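Envelope and Insert Printing: Frequently Asked Questions

Fastudo prints birth announcements, shower invitations, place cards and the envelopes that go with them. The answers below cover file setup, address lists, paper, proofs, shipping and reprints. Prices are on the order form and are not repeated on this page.

Ordering

What is the smallest order you accept?

26 cards of one design. Envelopes are supplied in the same count as the cards unless you change the envelope line on the order form. Above the minimum, any count up to 1000 can be ordered online. For larger runs, write to the print desk and ask for a quote.

Can I mix designs in one order?

Yes, but each design counts as a separate item and has to meet the minimum by itself. Changing only the wording on the back counts as a second design. Changing only the guest name does not, provided the names are supplied in a list (see Address and name lists).

How many extra cards should I order?

Most customers order 5 to 7 more than the list calls for. A late addition of two or three cards after the job has run is treated as a new order at the minimum count.

Can I order envelopes only?

Yes. Select Envelopes, no insert. The same minimum applies.

Design files

Which file types can I upload?

PDF is preferred. PNG and JPEG files are accepted if they are 300 dots per inch at final size. Word processor files are not accepted, as line breaks shift when a font is missing on our side. Export to PDF first.

Do I need bleed?

Only if color or a photo runs to the edge of the card. Add 1/8 inch on all four sides and keep text at least 1/4 inch inside the trim line. Files without bleed are printed with a white border.

My birth announcement has the weight in pounds and ounces. Will the symbols print correctly?

Use "lb" and "oz" as plain letters. Fractions typed as a single character sometimes drop out in the Plukov script font. If you need a half ounce, type it as 1/2 with a slash or convert the text to outlines before exporting.

Can I add the baby's details after placing the order?

Yes. Choose Hold for details at checkout. The order is saved with the layout, paper and count locked. When you have the name, date, time and measurements, enter them in the form linked from your order page. Production time is counted from the moment you approve the proof, whatever day the order was placed. An order can stay on hold for 26 weeks.

Paper

What stocks are available?

Three: Clorach Smooth, Clorach Felt and Tshabalala Cotton. Both Clorach stocks are coated on one side and take photos well. The cotton stock is uncoated and thicker. Photos on it look softer and darker, and very fine type can fill in.

Can guests write on the cards?

On the cotton stock, with any pen. On Clorach stocks, only on the uncoated back. Gel ink on the coated side takes several minutes to dry and may smear after that. If your card is a reply card, place the lines on the back.

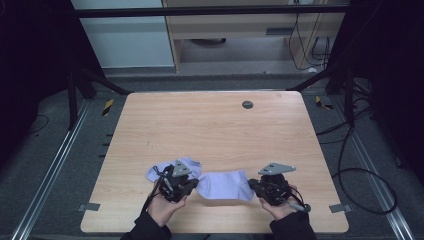 Lavender-white sock on a light wood tabletop.

Will the colors match my screen?

Not exactly. Pale colors shift the most, and lavender, mint and cream all tend to print slightly grayer than they appear on a phone. If color matters, order a sample pack, which contains one printed swatch sheet for each stock. Files should be in CMYK. RGB files are converted automatically and the result is shown in the proof.

Address and name lists

How should I set up the address list?

Use the spreadsheet template on the order page. One household per row. Columns are name line one, name line two, street, unit, city, state and ZIP code. Leave unused cells blank. Do not merge cells or add notes in the margins, as anything in the sheet may be printed.

How should I write household names?

They are printed as typed. We do not add titles, correct capital letters or change "and" to an ampersand. For two people with different last names, put one on each name line:

Eimear Cronin
Marthinus Dlamini

If both will fit on a single line of 32 characters, you may also write "Eimear Cronin and Marthinus Dlamini" when your layout has the wide address panel. That example is 35 characters and would be set one point smaller to fit. Longer lines are flagged in the proof and not reduced further.

Do you print addresses outside the United States?

Yes. Switch the template to the international tab. The country name goes on the last line in capital letters. Accented Latin characters are supported in all fonts except Plukov.

Is my list kept?

It is stored with the order until November of the year you placed it, so that matching cards can be ordered for the same households. You can delete it sooner from the order page. Deleting the list does not affect a job already in production.

Proofs

What do I check in the proof?

Spelling, dates, times, street address of the event, reply contact and trim lines. The proof of an addressed job also shows every envelope. Page through all of them.

How many changes are included?

Two rounds. A round can contain any number of corrections, so collect them and send them together. Further rounds are charged at the rate on the order form.

Can I change something after approval?

Only if the order page still shows Queued. Once it shows On press, the file is locked.

Shipping and mailing

How long does production take?

Five working days after approval for Clorach stocks and seven for cotton. Shipping time is added to this.

Are the envelopes sealed or stamped?

No. They ship flat, unsealed, in the order of your address list. Square envelopes and envelopes with a ribbon or button inside usually need extra postage. Take one finished piece to the post office and have it weighed before buying stamps for the rest.

Reprints

The cards arrived damaged or with a printing fault.

Report it within 26 days of delivery through the order page. Attach one photo of the fault and one of the outer box label. If the fault is confirmed, the affected cards are reprinted at no charge, including when the count is below the minimum.

There is a spelling mistake that was also in the proof.

Approved text is printed as approved. A corrected run can be ordered at the reprint rate, using the same layout, from the Past orders tab.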